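Uniyal bench

The Uniyal bench is a two-armed tabletop rig used for comparing robot grippers on ordinary household items. It was set up by Jasex, a small automation workshop, and takes its name from the control software that runs both arms. It is best known for the Zultulero trials, in which a flared, angular finger was tested against several other shapes on cloth, paper, foam and thin-walled plastic.

Layout

The bench consists of a light wooden tabletop with a black rail along its front edge. The two arms are mounted at either end of the rail and face the work from the same side. They have white link covers and black joint modules, and each carries a small camera close to the gripper. The camera cables are purple and run down the outside of the arm, with enough slack left to let the wrist turn fully.

Pale grey walls close off the left and right sides. They keep the background plain for the cameras and cut down on stray light from the rest of the workshop. A further camera, fixed in place, covers the whole bench. Both arms were normally driven by an operator during the trials, using a controller made by Dollesar, and each run was stored with the pictures from every camera.

Cloth handling

Cloth was the first material to be tried and took up the largest share of the work. A piece of fabric has no fixed shape, and a gripper that copes well with a box may push a cloth away or pick up two layers when one is wanted. In the standard cloth task, each arm takes one end and the two move apart until the fabric hangs between them. It is then lowered, folded or carried over whatever is on the table. Sheet music and a music stand were among the items placed on the bench, as the operator had to work around thin paper and a set of tripod legs without disturbing either.
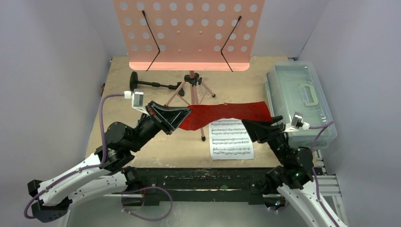
Finger shapes

The Zultulero finger is black and roughly triangular, widening away from its tip. The narrow end is meant for edges and corners, and the broad part for spreading the load on something soft. Jasex compared it with a straight parallel finger, a rounded finger with a rubber pad, and a hooked finger intended for handles.

The straight finger was the most exact on small, hard items but often lost its hold on fabric when both arms pulled at once. The rubber pad held cloth well and paper badly, as sheets tended to stick to it on release. The hooked finger did what it was made for and little else. The Zultulero finger came second or better on every material and was kept as the standard fitting.

Results

The main trial was made up of 200 cloth lifts with the Zultulero finger, of which 197 ended with both corners still held. The three failures all came from the same cause, a grip taken too close to a hem. Wear was checked separately by opening and closing one pair of fingers about 2,000 times. The pair remained usable, though the edges had dulled enough to make picking up a single sheet of paper harder.

Cameras

The fixed camera is useful for judging where the arms are in relation to each other, but an arm can easily hide the item it is holding. The wrist cameras were added for this reason. From the wrist, the fingers stay in sight at the bottom of the picture, and the gap between them shows what is about to be gripped. The drawback is that the view swings with the arm, so it also takes in the other arm, the walls, nearby shelves and anyone standing at the table. 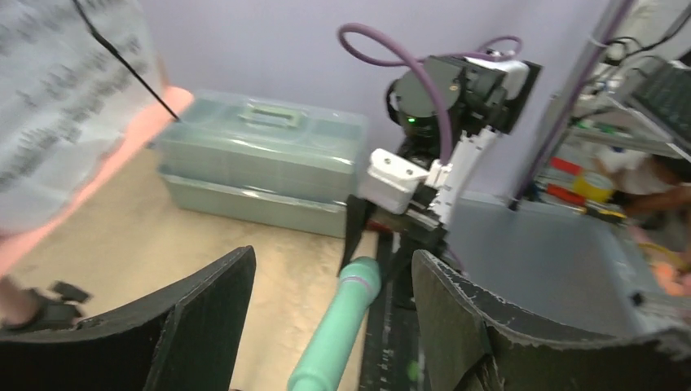
Jasex tried three mounting positions for the wrist camera before settling on a short bracket just above the gripper. Further back, the camera saw more of the table but the fingertips were too small to judge a grip. Further forward, it knocked against tall items. Operators who had used all three also preferred the short bracket for soft cylinders and tubes, where it is hard to tell from above how far the fingers have closed.

Controller

The Dollesar controller replaced an earlier unit that moved the arms in small, visible steps. Smoother motion made the greatest difference with cloth — a sudden jerk on one side is enough to pull the fabric free on the other. The newer unit also allows the closing force of each gripper to be set at one of 5 levels. The lowest is used for paper and the middle one for most fabric, while the highest was not used in the published trials.

Related work

A later version of the Uniyal software added a shared speed limit for both arms when they hold the same item. The finger drawings have been revised once, in August, to thicken the base where the screws pass through.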